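Search this site Search Go
Home Topics A–Z Houses Contact

Corridor room

12 Apr 2023, by the Culeo editors
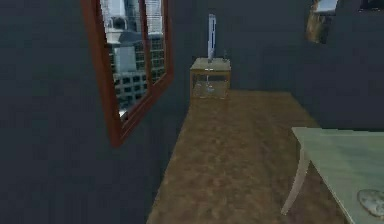 A corridor room is a narrow room, longer than it is wide, used both as a passage and as living space. The type is common in the older terraces of Jedoritz, where plots were deep and street fronts were taxed by width. Daylight is the main difficulty. A window in one of the long walls, often with a reddish-brown wooden frame set against plain blue-gray paint, lights the near part of the floor better than the far end.

A survey in the Gashaw district listed 138 such rooms, most of them on the ground floor. In Girnetti they were usually let to lodgers until a housing rule set a least floor area of 10 square metres. Many were then joined to the room next door.

See also: Box room, Landing, Terrace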